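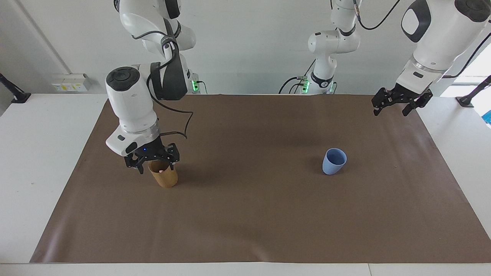 Celeste Maldonado told us at the first meeting that a desk is tidy when you can find a pencil without looking for it, and that anything else is just decoration. We wrote it at the top of our planning sheet and ended up building the whole project around it!

Our brief for the Hambridge design module was to improve one shared worktable using only cheap containers and a covering for the top. We picked the craft table in the Fjeld room, because everybody loses things on it (me more than most). On our first check in December we emptied the drawers and found more than 200 small items: crayons, pencil stubs, clips, bits of straw, a lot of dried-up pens. No wonder people gave up and bought their own.

Covering the table

We loved this part. The top is white and shows every mark, so we laid one big brown sheet over most of it and left a strip of the white uncovered. It creases a bit and we never got it perfectly flat, but small bright things really stand out against it, and you can draw straight on it to mark where a pot should go. Tadeo wanted to tape down all the edges. We tried it, and the tape tore the sheet when we lifted it, so we went back to leaving it loose.

Choosing the containers

We compared plain upright holders, such as a tan tube and a small blue cup, with a divided tray we called the Brosis (don't ask, it was a long afternoon). The tray looked brilliant in our sketches. In use, people dropped things into whichever section was nearest, and after five days it was one big muddle with walls in it. The upright holders did much better. Long things stick out at the top where you can see them, and short things drop to the bottom — which is a problem, and we come back to it below. 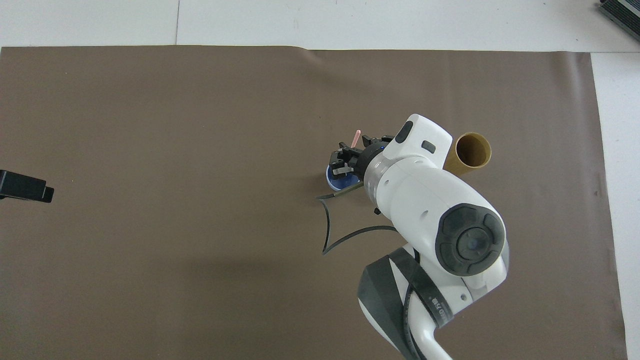

Tadeo Núñez pointed out in his feedback that a short crayon in a deep pot is as good as lost, and he asked whether we had thought of sorting by length and leaving colour out of it. We hadn't! We ran the last test again his way, with stubs in the shallowest pots and full-length pencils in the tall ones, and tidying up went from five minutes to three.

What we would change

Heavier bases, first of all. An empty cardboard tube goes over if you catch it with a sleeve, and two of ours got squashed that way. We would also like to try labels on the sheet itself, next to each pot, and see if people follow them. The Hirnadard group next door has asked to borrow our layout for their paint table, so the next version will have to cope with brushes.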